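Can a Robot Learn to Pack Your Lunch?

Think about the last time somebody packed a lunch. They opened the bag, popped a few things in, and zipped it up, maybe while talking about something else entirely. Easy, right? Well, for a robot every little bit of that is hard, and a research team in Wastby has been working on it since January. Their robot is called Hevero, and it has two arms with a gripper on each one, a bit like having two hands with only two fingers apiece.
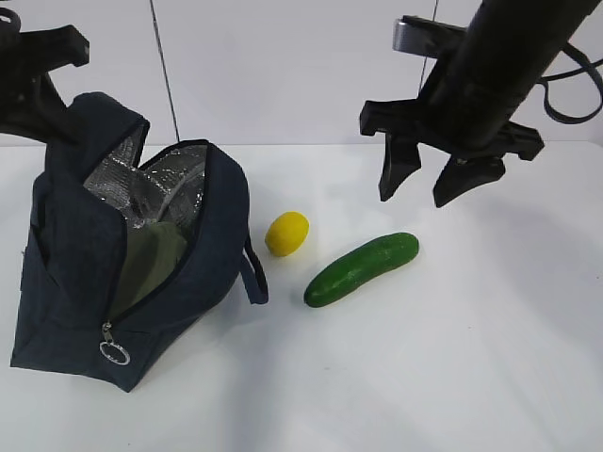
Learning by being shown

You could try writing Hevero a giant list of rules, such as "move left, now squeeze." But bags flop and lemons roll, so the list would never be long enough! Nayeli Usuga, who leads the team, uses a different method. A person steers the arms through the job while the computer saves how the arms moved and what the cameras saw. One turn like that is called a demonstration, and the team recorded 458 of them.
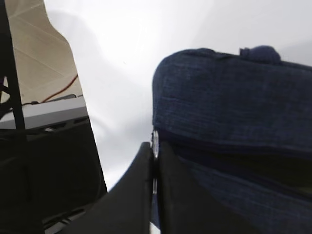
Soft things are the trickiest, because they change shape when you squeeze them. A glass box keeps its shape wherever you grab it, but cloth can bulge and fold and sag in more ways than you could ever draw. So the demonstrations include plenty of different grabs – high ones, low ones, and a few rather clumsy ones too.

After that comes practice for the computer. It looks through the demonstrations again and again, guessing which way the arms should go next and checking its guess against what the person did. 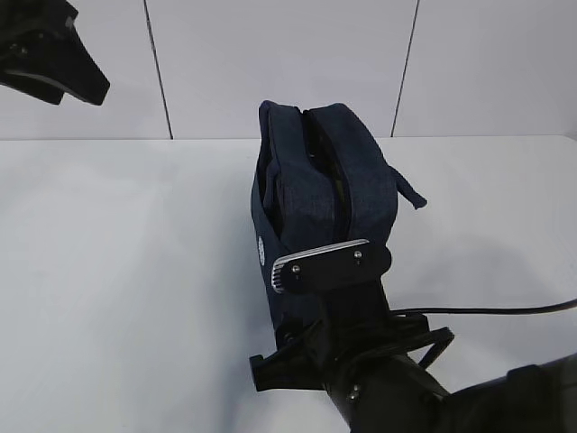

Then it was test time, with no person steering. Yhon Sánchez gave Hevero 200 tries at putting one thing into a bag. When the computer had learned from only 20 demonstrations, it managed very few. When it had learned from all 458, it got 78 percent right, and Yhon says he did a small dance by the door.

Most of the misses came from the bag folding shut at just the wrong moment, so that's what the team is working on now. 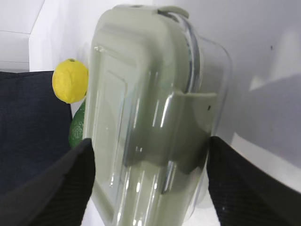

Got it! A glass food container with a green lid, held between two black gripper fingers.

Try it yourself: put on thick mittens, use only your thumb and one finger on each hand, and pack a lemon into a soft bag. Then let a friend have a turn and watch how they do it.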